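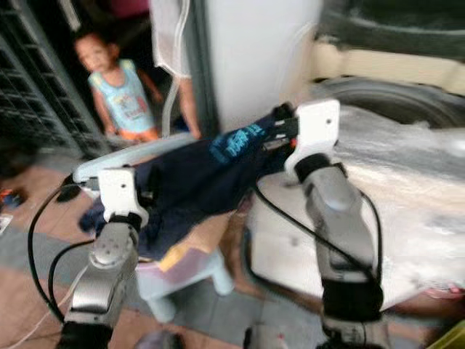

Re: [chores] Laundry, shop rags, and what still needs a person

Replying to the laundry question on the list, with some notes on the shop side at the bottom for those who asked in February.

My short answer is that a pair of arms can do pieces of the laundry now, and can't yet do the laundry. Picking up a shirt is a piece. So is holding it open by two corners, dropping it in a basin, or moving it from one spot to another. Put all of those in a row, in a real house, with the stool where the family left it and people going in and out of the door, and you find out how much of the job sits between the pieces.

Cloth is the hard part. A cup has one shape. A T-shirt has a new one every time you let go of it. When it is in a heap, the corner you want may be underneath, inside out, or stuck to something else in the pile. Two grippers have to agree on how far apart to pull. Too little and the middle sags, too much and one side slips. A person feels that in the fingertips and adjusts without thinking. Most of the grippers I have worked with are two stiff fingers with very little feeling in them, so the camera has to do the work of the skin, and the camera often has a sleeve in front of it.

We ran our own test at the Kelmendi shop with a pair of bench arms and a tub of clean cotton shirts. The task was to take one shirt out of the tub, find the shoulders, and lay it flat on a table. Out of 50 tries we got 18 that I would have been happy to put on a shelf. Most of the misses were double grabs, where two shirts came up together and the arms treated them as one. The second most common problem was the hem getting caught between the finger and the rim of the tub. Deeper tub, more of those.

What helped most was dull stuff. A shallow tub. Fewer shirts in it at once. A light table under dark shirts. I know that half of this amounts to fixing the room so the machine can cope, and that was the complaint in the message I am answering, which I'll paste here in part.
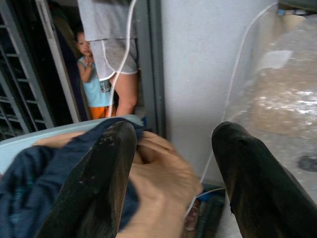 On 16th March a list member wrote:

> I keep reading that home robots are nearly ready and I would like
> to hear from people who have stood next to one. We have a small
> place, the washing gets done by the door, and there is always
> somebody walking past. If I have to clear the floor, keep the kids
> away and hand the thing each shirt the right way up, then I have
> done the chore. I can put a shirt in a basin in 2 seconds. What I
> want to know is whether it can start from the mess and finish
> without me. Is anyone on this list at that point? Gilov says its
> folding cell is, but that is a steel table in a plant with one
> kind of towel.

No, I am not at that point, and I don't know anyone on this list who is. You are right about the towels. A folding cell that sees one kind of towel all day is a good machine and a solved problem, more or less, and it tells you very little about a doorway in somebody's home.

I would push back on one thing. Handing over the shirt doesn't make the test useless. When we started, a person held every piece of cloth out to the gripper, and we learned a lot about grip force and finger shape before we ever asked the arms to dig through a pile. It is fair to call it a demo if it gets sold as more than that. As a step in the work I have no quarrel with it.

Children are a separate matter. For now my rule is that an adult stays within reach of the stop button the whole time the arms have power, and I don't care how slow the arms are set.
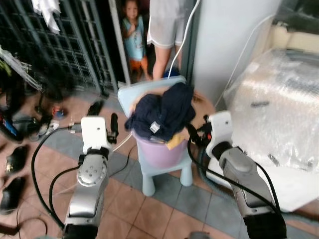

Dark garment in the lavender basin, on the child's chair.

Now the shop side. We have had a Mileo arm on the rag bins since February. It empties a bin of used rags onto a belt, and a person still sorts them. It can run up to 10 bins before something jams, and the jam is nearly always a rag with a drawstring or a long loose thread. The Orus fingers with the softer pads held cloth better than the hard ones but picked up grit and needed wiping down. I would still take them over the hard ones for anything thin.

If anyone has tried a wrist camera together with one mounted higher up for cloth, please post what you saw. Ours loses the edge of the shirt as soon as both fingers close, and I'd like to know if a second view is worth the extra cables - we have plenty of those on the floor already.

I can send the sheet with all the misses marked by type. Write to me off the list, it is too wide to paste in here.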